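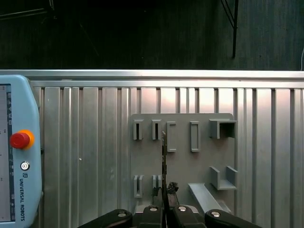
Section 6: Teaching the arm to put tools away

By now you should have the arm bolted down, the Clona software running and the tool board fixed at a height the arm can reach without stretching. If any of that is still to do, please go back to Section 5 first. It is a fiddly section, we know, but time spent there is repaid in this one.

Tidying up sounds like the easiest chore you could give a machine, and customers often ask us whether the Kuris kit can simply be left to clear a bench by itself. Our answer for the moment is "partly". It can learn to return a known tool to a known holder, and with patience it will do so quite dependably. It can't yet be handed a drawer full of odds and ends and told to sort it out, and it is no better at a kitchen worktop than at a workbench. Thin, flat or bendy things are still the hardest — a person feels a blade catch on the lip of a slot and gives it a little wiggle without thinking, and the arm has to be taught that wiggle.

Before you start

Keep the teach pendant where you can reach the red emergency stop without leaning past the arm. Clear away loose cables from the working area, and ask anyone else in the room to stand well back.

CAUTION: Fingers can be trapped between the gripper and the tool board. Never reach in to straighten a tool while the arm is powered, however tempting it looks.

Putting a thin tool into a slotted holder

1. Set the arm to its slowest speed. You can be braver later on.

2. Open the gripper fully and look over the pads and screws. A loose screw is a very common cause of a tool drifting to one side, so check these each morning if the arm works daily.
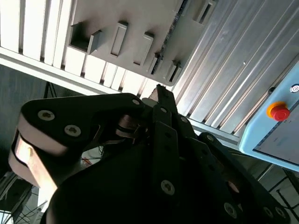
Gripper and holders from below, with the emergency stop at the far right.

3. Place the tool between the fingers by hand with the arm stopped, then close the gripper from the pendant. Grip near the middle of the tool if you can.

4. Bring the tool up in front of the board and line it up with its slot. Take your time here, and look from the side as well as from the front, as a tool that seems nicely centred from one angle can be a good way out from another.
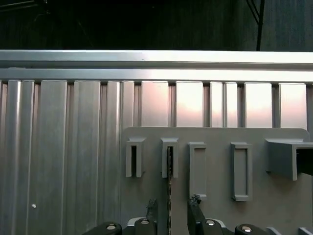
5. Move towards the slot in small steps. If the tool bends or the arm slows, stop, back off and line up again. Please don't push through.

6. Once the tool is seated, open the fingers and draw straight back before moving sideways. Save the position in Clona under a name you will recognise in July as well as today.

7. Repeat the whole movement 8 times at slow speed. If it misses even once, go back to step 4.

Note: The taller frame holders are more forgiving than the slots, so you may like to practise on one of those first.

Note: Saved positions must be taught again whenever the board is moved, even slightly.

If the arm stops with message 3393

The grip was lost during a move. Press the emergency stop, pick up the tool, and begin again from step 2.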